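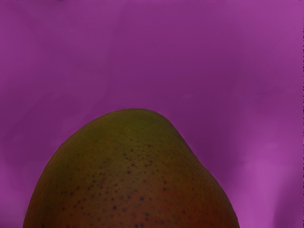
Fig. 2. Mango, upper part.

Section 10: Drying Mango in Your Rerico

We use cookies to remember your settings. Accept | Manage

Mango is the fruit our customers write to us about most, and we can see why. It does ask for a bit more patience than apples, so pour yourself something cool, read this section all the way through once, and then come back to step 1.

Before you start, the dryer should be sitting level, with a hand's width of open space behind the rear vent. If you haven't washed the trays yet, please go back and do that first.

1. Wash the mangoes and dry them well with a clean towel.

2. Press gently near the stem. You want a little give, the way a ripe avocado feels. Very soft fruit makes lovely fruit leather (see the next section) but it tears when you try to slice it.

3. Peel the fruit, stand it on its wider end and cut down either side of the pit. Keep your fingers well back — peeled mango is slippery! 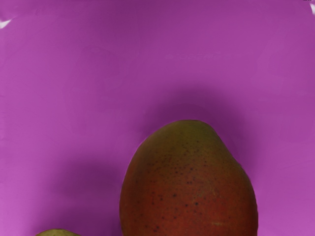

4. Slice the flesh lengthwise, keeping the pieces as even as you can manage. Thin slices will finish long before thick ones, and you'll find yourself opening the door every hour to pick them out.

5. Lay the slices on the trays without letting them touch. Leave the bottom tray empty to catch drips.

6. Close the door until it clicks, turn the dial to FRUIT and set the timer to 10 hours. The fan starts first and the heater comes on a moment later.

7. When the timer ends, let a slice cool and bend it. It should fold like soft leather, with no moisture where it creases. If it still feels sticky in the middle, add 2 hours and test again.

CAUTION: The dryer draws 600 watts. Plug it straight into a wall outlet and never into an extension cord.

NOTE: Mango sap bothers some people's skin. Haiyan Cao in our test kitchen wears gloves for the whole job, and we'd suggest the same if you've ever had a rash from the peel.

Let the slices cool completely on the trays before you put them in jars — overnight is fine with the door left open.

41 people found this page helpful
Share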